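The Ginari 2 has been my practice-room organ, my gigging organ and (for one damp weekend in Grestotton) my only piece of luggage, so I thought it deserved a proper page of its own on the shop site. I play in a quartet, I sell keyboards, and I get asked about this one more than anything else we stock.

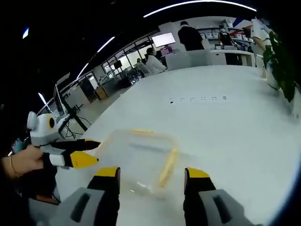
**Ro-un Ryu**

So, what is it? A single-manual clonewheel organ with nine real drawbars, a rotary speaker effect and a keyboard that doesn't fight you when you do a palm smear. I came to it from a much bigger two-manual beast and expected to miss the lower keys terribly. I did, for a fortnight! Then I got used to the split button and stopped grumbling.

## How it sounds

Warm, a bit grubby, lovely in the middle. I keep the first three drawbars out for comping behind a saxophone and pull the fourth when I want to be heard over our drummer. The percussion click is on the polite side out of the box, but there's a setting for it under Menu > Attack and I've had mine at 8 ever since.

The rotary effect is the bit everyone asks about. Slow is gorgeous. Fast is very good through headphones and a little thin through a small amp, so if you can run it in stereo, do. On our last record, made at Öztürkmen in December, we sent it through two old valve combos at either end of the room and I've never been happier with an organ sound.

## What I'd change

The power supply is a wall wart and it's ugly. The volume pedal socket is too close to the headphone socket (I've plugged into the wrong one mid-set, at Standulholm, in front of roughly 400 people). And I'd love a second leak setting, something between "clean" and "been in a church hall since 1971".

## The details

- 61 waterfall keys
- 9 drawbars, one set
- 2 outputs, jack only
- Expression pedal input
- Weight: 7.9 kg

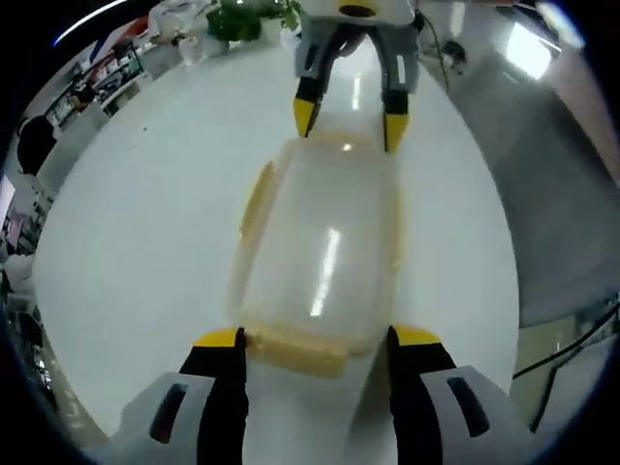
*Clear lid, pale yellow rim*

## Price and trying one

New, it's £2,000 with the stand, or £500 down and the rest monthly. I've usually got a used one in too, so do ask. You're welcome to come and play it in the Grestotton shop for as long as you like, and bring your own pedal if you're fussy about pedals (I am). Delivery is free on the mainland, and if you buy the padded case at the same time I'll pop a spare set of drawbar caps in the pocket.

Page last updated June 2021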